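Flestance Community Forum
Television and Screen Performers > Casting and Credits

Iulian Pascu: screen credits for the reference page

Posted by Jurken_Moderator
Members are asked to assist in settling the credits for the actor Iulian Pascu before the reference page is locked in November. The present draft lists 12 television episodes and one feature, "Tadideo." Please cite the closing titles where possible. Press summaries will not be accepted as sole evidence.

Posted by halden_reads
The draft omits his work in "Bogdan." He appears in 3 episodes of the second season as the younger brother. The closing titles give his full name in each.

Posted by Marrowfield
I must respectfully disagree with the previous member. The closing titles of the second season list an "I. Pascu" under the sound department. The younger brother is uncredited in the version I own.

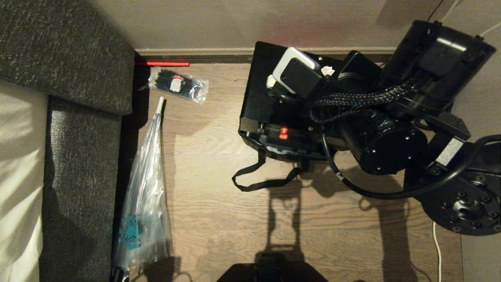 Sofa and wood floor, seen from overhead

Posted by halden_reads
The member may own the shortened version. The broadcast version carries a separate cast card, and the name is spelled out on it.

Posted by Jurken_Moderator
Both versions may be cited, provided the entry states which one was consulted. Until a second member confirms the cast card, the role will be marked "disputed." Reply 300 in the earlier thread sets out the same rule.

Posted by ostler483
I am able to confirm the cast card in the first two of those episodes. I have not seen the last one. I would also request that the page stop calling "Tadideo" his debut, as he had a speaking part on stage and in a short film before it. 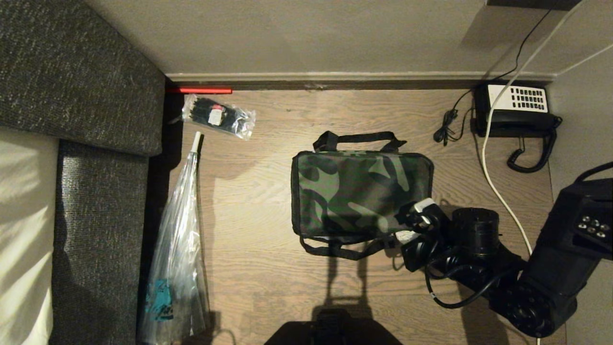 By the baseboard: wrapped umbrella, bag of black cable ties

Posted by Marrowfield
I accept the confirmation for those two episodes. I do not accept the short film. Student work has never been listed on these pages, and an exception for one actor would be unfair to the rest.

Posted by ostler483
The short film was shown to a paying audience. The rules exclude unreleased work and say nothing about students.

Posted by Jurken_Moderator
The wording of that rule is under review. "Debut" will be changed to "first feature" in the meantime. Members holding the broadcast version of the remaining episode are invited to reply below.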